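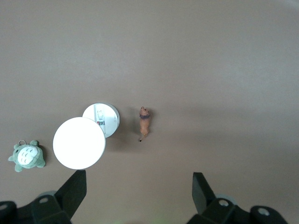 Print this page | E-mail this page

Wrist camera washes out white parts, vendor says replace it

Posted by grallside_bench, January 6, 2020

We have a small tabletop cell at our Grallside shop, one arm with a two-finger gripper and a little camera mounted at the wrist. It sorts mixed small stuff: round white lids and containers, figurines, plush key charms. The colored items are fine. The white ones are a mess. The biggest disc comes through as a blank white blob with a thin gray rim, and when a smaller container is tucked up against it the software often treats the two as one part and goes for a grip point in the middle. Labels are no use either, too blurry to read at the height we look from.

I called the integrator (Farnetti). They say the camera is "at end of life" and want to sell us a new one plus a calibration visit. The camera has 2,000 hours on it. That doesn't sound like much to me, and I notice that the answer is always a new something. We did move the cell in July and it now sits under a different light. Exposure is on auto. Has anyone fixed this without buying parts?

Print | E-mail

weldingmitts

Don't buy the camera. I've heard "end of life" about a cable before.

Auto exposure looks at the whole picture. Your table is a dull brownish gray and it takes up most of the view, so the camera brightens things until the table looks decent and anything white goes off the top of the scale. A new camera on auto will do the same thing on the first morning.

What I would do, in this order:

Park the arm at its normal look position and put your worst part on the table, the big white disc by the sound of it. Turn auto exposure off. Bring the exposure time down until you can see some shading on the top face. Ours ended up at 11 milliseconds, but don't copy that, your light is different. The table will go darker and you will think you broke it. Leave it alone.

Then run your colored parts again at the new setting. If the brown ones get lost against the table, you went too far.

Turn off auto gain too. People leave that on and then wonder why the exposure change did nothing.

Wipe the lens while you are there. I doubt it's your trouble, but a greasy film spreads the glare and makes the edges worse.

As for the two parts reading as one, I don't fully trust any exposure setting to cure that. When one round thing overlaps another, the shadow line between them is all you've got. Ask whether your software can reject any blob bigger than your biggest part. Ours could, and the box was unchecked.

Print | E-mail

hrytsenko_tooling

Had this exact thing. It was the light. Put a diffuser on it.

Print | E-mail

palletnine

I half agree with the above. A diffuser helps, but "it was the light" is what everybody says after they changed four things at once. Change one thing and run 60 picks, write down the misses, then change the next. We did that on our Forkus cell and the diffuser alone took us from 54 good picks to 54 good picks. Lowering the exposure was what moved the number.

Also check your finger opening while you're at it. If the fingers show in the bottom corners of your view, the black hardware counts toward the auto exposure as well, and it pushes the brightness up even more. Some cameras let you draw a metering area, so draw it over bare table and parts and leave the fingers out. I wouldn't expect miracles from that on its own.

I'd still ask Farnetti to put in writing what has worn out on the camera. When I asked our supplier that, the quote went quiet.

Print | E-mail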